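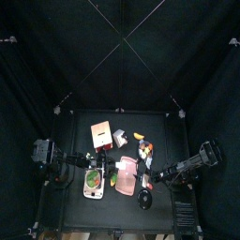

Learning to walk slowly

8/10/25

When I moved to Zoneswood I had the habit of walking very fast. In my old city everybody walks like this, and if you stop on the pavement someone will bump into your back. So for the first months I walked to the shop, bought my bread and walked home, and I could not tell you the colour of one door in my street.

It changed in February, when I hurt my knee on the steps behind the library. The doctor told me to keep walking, but gently. My usual way to the river took 17 minutes before. With the bad knee it took more than half an hour, and I was quite angry the first week.

Then I began to notice small things. There is a house with the number 607, although the street is short and the neighbours have numbers like 12 and 14. I asked in the bakery and the woman laughed — she had lived here all her life and had never thought about it. I still don't know the reason.

I also found the path to Manalo, which starts behind the allotments and goes between two hedges. On the map it is 1485 metres. It is muddy after rain, so take proper shoes. At the end there is a bench and a view over the fields, and in the morning you often meet the same three dogs with their owners. We say hello now, the owners and I. With the dogs I am already on better terms.

My knee is fine since the summer. I still go the slow way, except when I am late for the bus to Dedirier, and then I run like before.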